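Cell 2 notebook, December

Toolbox task, carried over from the Brurik set.

Started 8:40. Both arms homed without complaint. Recorder disk had the old Brurik episodes on it still, so moved those to the Baten share before doing anything else. Share count now stands at 1576 for Brurik, closed. Don't add to that folder. Anything with the purple-handled box goes under Gatchalian from here on.

Wallpaper is the strawberry set on all three sides, mat is the grey fern one. Note both in the session header. Last month I left the background field blank and it took most of an afternoon to sort out which episodes belonged to which panels.

Start poses for the box: handle side up, lid shut, anywhere between the two grippers, turned a bit differently each time. I keep drifting back to square-on when I'm tired. Wrote the angles on a strip of tape and worked down it.
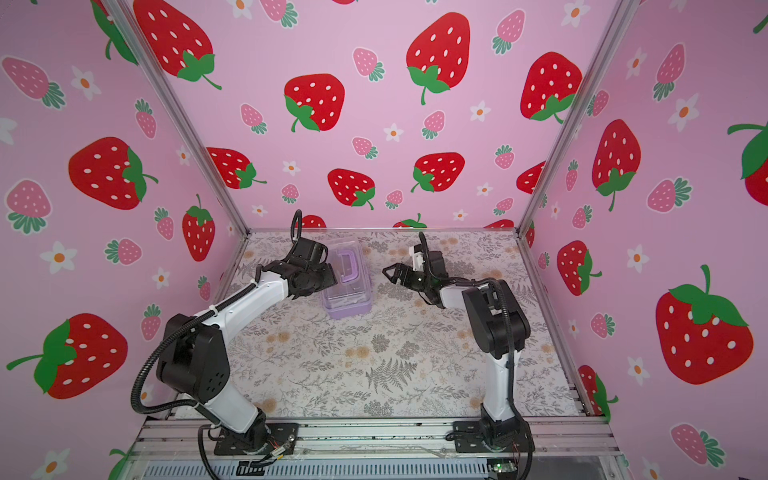

Leader arms feel heavier on the right than they did before the gravity settings were changed. Not enough to stop for, but after an hour I was overshooting to the left to make up for it. If the right-hand paths in this batch look curved, it's me. Would like someone else to drive it for ten minutes and say whether they feel the same.

Discard rule, as agreed: if a gripper closes on nothing and the operator recovers within the episode, keep it and tag "retry". If the box ends up where neither arm can get at it, bin it. If the operator hesitates for more than a few seconds to think, bin it too. Long pauses did more harm to the Brurik policy than the misses did. It learned to hover.

Stopped for tea 10:50. Came back to a dropped stream on the right wrist camera. Reseated the connector, rebooted the recorder, lost one episode (2548, file is there but has no right wrist video, marked bad). Timestamps checked afterwards and all streams line up again.

Looked through the wrist views before going on. The box is see-through, so the tools inside show up well enough, orange handles especially. I'd like the label people at Sakoser to know this, as their form only has "open, contents visible" and "closed, contents hidden". We need a third choice. Emailed them, no reply yet. For now I'm putting "closed" and adding a note.

The other thing is the handle. It lies over the lid, and from the wrist it can look like part of the lid edge. Worth watching for once we train, in case the policy goes for the wrong bit of plastic.
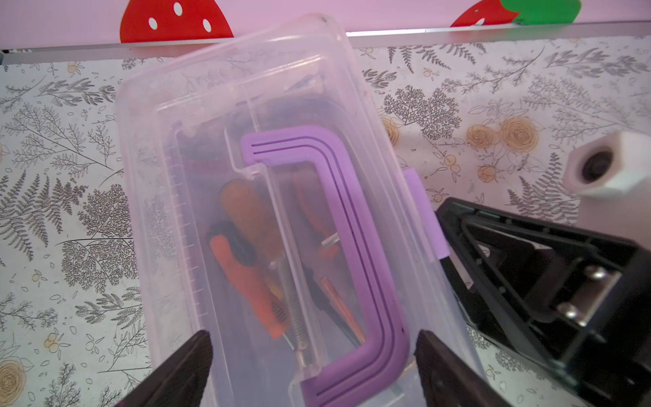
Afternoon batch: slower approach, fingers to stop short of the box, hold, then close. The morning ones came in too fast and there were hardly any useful frames near contact. Asked for half speed in the last part of the reach. It feels daft to drive but the playback is much better.

Playback check on a handful from each batch. Gripper width signal is noisy near fully open on the left, same as it was in the autumn. Leave it raw, filter later.

Episode number at close: 2918. Backup to Baten started 16:30, still running when I left.

To do
- wipe the front rail, there are specks of muck on it
- spare wrist cable, right side, ours is on its last legs
- ask Sakoser again about the form
- change the instruction text from "pick up box" to "pick up the toolbox by the handle", and fix the old ones by script, not by hand
- print a fresh angle strip, the tape one has smudged
- decide whether retries count towards the Gatchalian total. I say yes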